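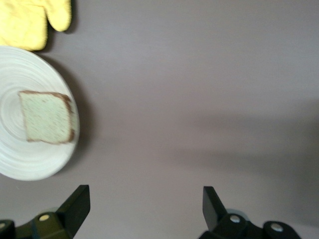
Yellow mitt, white plate, one slice. The kitchen at Druvthorpe.

Breakfast and Kitchen Assistant (part-time, mornings)
Druvthorpe Guest House

Druvthorpe has 37 beds, one long kitchen and a firm belief that bread should be put in front of people before anyone asks them a question. We are looking for someone to take over the early shift from June.

The shift starts at 5:45 a.m. and ends at 11. Yes, 5:45. We have tried starting later and the guests came down and stood in the doorway, looking at us.

What you would be doing

Mostly bread. You will slice it, toast it, bake the rolls, refill the baskets and sweep up after all of it. Our guests got through 2,000 slices last month, and a good many of those came back with one bite gone. You will also make the porridge, boil the eggs, keep the coffee going and lay out the tables in the Bimelura room, where the window sticks and the view makes up for it.

After breakfast comes the washing up. We own 82 white plates and would like to go on owning 82. The dishwasher takes the cups and bowls. Plates with ridges get a proper scrub by hand, as butter settles into the rings and stays there like a long-term tenant.

Oven mitts are hung back on the hook by the stove, thumb outward. This is the only rule in the kitchen that has ever caused raised voices.

Who we would like to hear from

You don't need a certificate. If you have a food handling card, good, and if not we will pay for the course. You should be able to lift a sack of flour, stay on your feet for five hours and tell toasted from burned without calling a meeting. Experience with a big oven helps. Ours runs hot on the left and sulks on the right, and you will learn to turn the trays.

Being cheerful at dawn is not required. Being civil by 7:30, when the dining room opens, is.

What you get

$938 every two weeks before tax, for five mornings a week. Breakfast, obviously. A locker, two aprons and your own parking spot behind the Tromo building - it floods a little in heavy rain, so park nose out. Staff may take home leftover bread, and after the first month most of them stop.

How to apply

Write us a page, or half a page, saying where you have worked and what you like to cook. Tell us which mornings you can't do. Leave it at the front desk or put it through the kitchen door on Tautahi Lane any time before noon. Shortlisted people will be asked in for a paid trial morning, with closed shoes and hair tied back.

Applications close at the end of May. We reply to everyone, usually in the afternoon, once the plates are dry.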